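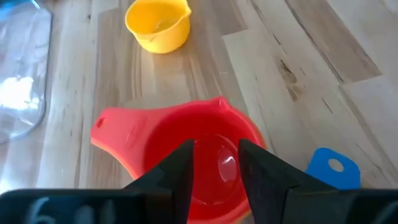 Chapter 6
Measuring by Volume

6.1 Scope of the chapter

Chapter 5 dealt with weighing. Most home recipes, and a good number of those used in small commercial kitchens, state quantities by volume instead, and the cook's accuracy then depends on the vessel, the surface it stands on and the way it is filled. This chapter covers cups and spoons for dry and liquid ingredients, the conversion of volume to mass, and the care of measuring equipment.

6.2 Terms

Capacity is the volume a vessel holds when filled to a stated level. In a cup without graduations that level is the rim. In a graduated jug it is a printed or moulded line, and the rim stands above it.

A pouring spout lowers the rim at one point in some designs and only extends it outward in others. The difference matters. Where the rim dips, liquid will escape before the nominal capacity is reached, and the cup should be checked by weighing its contents in water - 1 mL being taken as 1 g for kitchen purposes.

The handle has no part in the measurement, but a long flat handle shifts the centre of gravity of an empty cup. Light plastic cups may tip when set down on an uneven board or benchtop.

6.3 A worked case

Lockwood and Penrose tested cups in the teaching kitchen at Heywood. One cup with a stated capacity of 125 mL held 115 g of water when filled to the point of overflow at the spout. The shortfall was 10 mL, or 8 per cent of the stated value. For flour the error was smaller, as the surface could be levelled with a straight blade across the full rim.

Keep these results at hand when working through Exercises 1 to 6. Section 6.4 begins with dry ingredients.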